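Sollia notebook, bag task
14/01/2020

Best day on the bags so far! I'm writing it down while my hands still remember it.

The task is the party bag one: party supplies laid out on the table, one paper bag, both arms, and whoever is in the chair has to get the things into the bag without wrecking it. We chose it for being annoying. Paper bags buckle and slide, and they close up the second you stop paying attention to them, and that's exactly the sort of thing I never managed to script back in the fall (I tried, there are pages of it in the old notebook, don't read them).

Morning

Powered up, homed both arms, started Jimus. It complained about the clock again. Restarting it twice cleared the warning; I've put that on the bug list with the other clock stuff. Right leader arm felt stiff at the elbow compared to the left. Backed off the friction screw a quarter turn and it's so much nicer now. If you drove last week and thought you were just tired, you weren't, it was that screw.

Warmed up with a few throwaway runs, not saved. I do recommend this. My first grasps of the day are always too fast and too hard, and I don't want the policy learning my pre-coffee style.

How I'm driving it now

One arm minds the bag, the other does the carrying. I used to try to be clever and use both for carrying, and I'd end up with two grippers over the opening and no room for either. Come in from straight above with the jaws pointing down, go slow for the last bit, let go, lift straight out. If you drift sideways on the way out you take the bag with you. Ask me how I know!

Before going in I check the wrist view as well as the bench view. From the bench it's easy to believe you're over the opening when you're really over the rim. The wrist view is cluttered and takes some getting used to, but once you learn to read the fingers against the paper it's great, and I find I hardly look up.
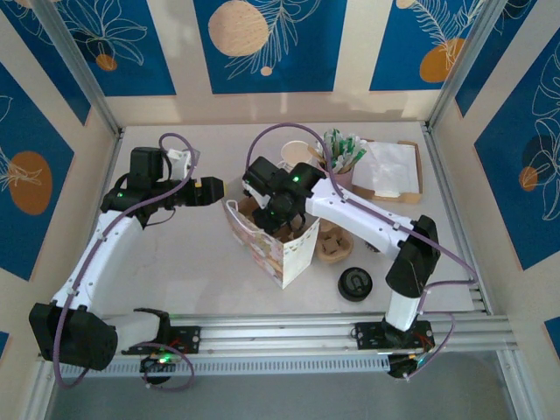
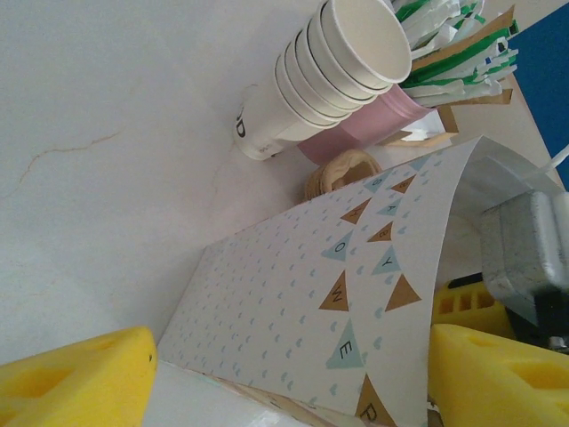

Things that went wrong

Straws. Wrapped straws are a menace. They spread out as soon as you squeeze them, and if you squeeze less they slip. Pinching low on the bundle works better than grabbing the middle. I kept two runs where I dropped some and went back for them, since a recovery is worth having in the set. Tagged both "regrasp" in Jimus.

Nested cups: don't try to pull one off the stack in the air, the whole lot comes with it. Treat the stack as one object for now. We can argue later about whether separating them should be its own task. I think it should, it would make a lovely small two-arm demo.

Napkins are fine if you come at the short side. From the long side the fingers fold them and then the tray wants to come along too.

Cable on the right arm snagged once when I reached far left. Gave it more slack at the top and it didn't happen again, but please look at it before you start and not when you hear it pull.

Also, I lost a whole run by resting my elbow on the pause pedal. Entirely my fault. Moving the pedal.

Where we are

160 saved runs on the bag task, target is 200 before the first training round. The Skiltton set had 1,000 and was still hopeless with paper, so I'm not counting on volume to rescue us. I'd much sooner have careful runs with the bag in different spots and at different angles. Please do move it between runs! I went through the earlier ones at lunch and far too many have it parked dead center, mine included.

Watched a handful back at double speed and the motion looks so smooth compared with the December ones. There are still pauses where I'm clearly thinking about which arm to move. I don't know yet how much those matter. For now I'm leaving them in and noting the worst in the comments field, so we can train with and without and see.

For tomorrow

Try a taller bag, same objects.
Swap roles for a batch, so the left arm carries and the right arm holds.
Vary the order things go in. I keep doing them in the same order out of habit.
Wipe the wrist camera lenses before the first run.
Copy today's folder to the Sæther drive (started, it was still going when I left the bench).
Find the small hex key. It was next to the keyboard at noon.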